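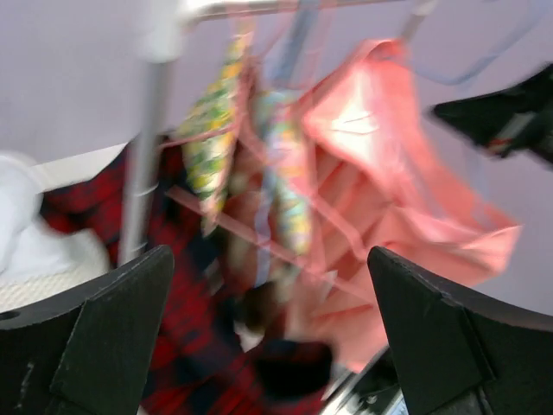 Patterned pieces hung up against the wall

Printed rayon for a first garment, yes or no?

3,108 views | 84 replies | Share (5)

hemlinehooligan
Okay, I have fallen hard for prints this summer! I took my first sewing class in July (the beginner one at Vasilakis, so much fun) and came home with a wrap skirt I have worn to death. Now I want to make the Clatus blouse in a drapey printed rayon. Has anyone done it as a second project? Will I cry?

buttonjar97
You might cry a little, but do it! Rayon is gorgeous to wear. Wash it first, dry it the way you plan to dry the blouse, and then starch it before you cut. It handles almost like cotton after that and the starch rinses right out.

Tolliver_Knits
I'm going to disagree. Shifty fabric plus a collar is a lot for project two. Make the Clatus in cotton lawn first. You can still get a wild print and you'll learn the collar without chasing the fabric all over the table.

hemlinehooligan
But the swoosh!! Lawn doesn't swoosh.

buttonjar97
Lawn does not swoosh, she's right.

Tolliver_Knits
Fine, but skip the collar then. View B has a plain V neck with a facing.

selvage_sally
Oh I love View B, I've made 5 of them! The facing flips out unless you understitch it, so do that even though the instructions leave it out. I also cut everything in a single layer with the print facing up. Takes forever but you can see where the big flowers land, and you won't end up with one sitting right on each bust point (ask me how I know).

Tolliver_Knits
Single layer for sure. We agree on something.

quietbobbin
Does anybody else use Tudum needles for this? I switched to their size 70 and my snags stopped completely.

selvage_sally
Any fresh 70 works for me, I can't tell the brands apart.

hemlinehooligan
You are all wonderful. View B, starch, single layer, new needle. Ordering a big leafy green print from Zastness tonight and I'm getting extra in case I mess up a sleeve!

buttonjar97
Post it when it's done, even if the facing flips!

Contact us | © Stitch Porch Forums | Back to top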